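Negash Clothes Rail, Black

Product details

The Negash is a plain metal rail for bags, coats and everyday clothes. A single bar runs across the top and carries on slightly past the uprights at both ends. Low crossbars near the floor join the legs. It goes together with the key supplied and takes one person a short time to build.

Bags are awkward to keep on a shelf, where they slump and hide each other. On the rail, each one can go over a hanger by its strap. Check the length first, as a shoulder bag with a long looped strap can hang nearly to the floor on this model.
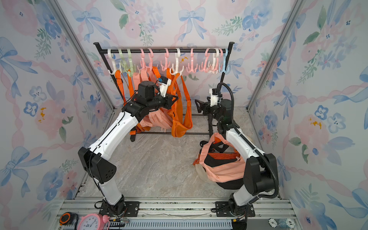 Hangers

Hangers are sold separately. Any plastic or wire hanger with an open hook will fit the bar. Multi-pronged plastic hangers suit bags well and come in white, pink, pale green and light blue. Packs are mixed and we can't pick out colours.

Bar height and load

Width: 89 cm
Maximum load: 60 kg, spread evenly
Finish: black
Guarantee: 2 years

Put heavier bags towards the uprights and lighter ones in the middle. Empty them before hanging if you want the straps to keep their shape.

Care

Wipe with a damp cloth and dry straight away. Do not use scouring powder on the bar. Tighten the bolts again after the first month of use.

Delivery and returns

Sent flat-packed from our Wostville warehouse. Collection is also available from the Lakden shop. Unbuilt rails can be returned in the original box with the packing slip. Spare bolts and feet are listed under Vatov Parts.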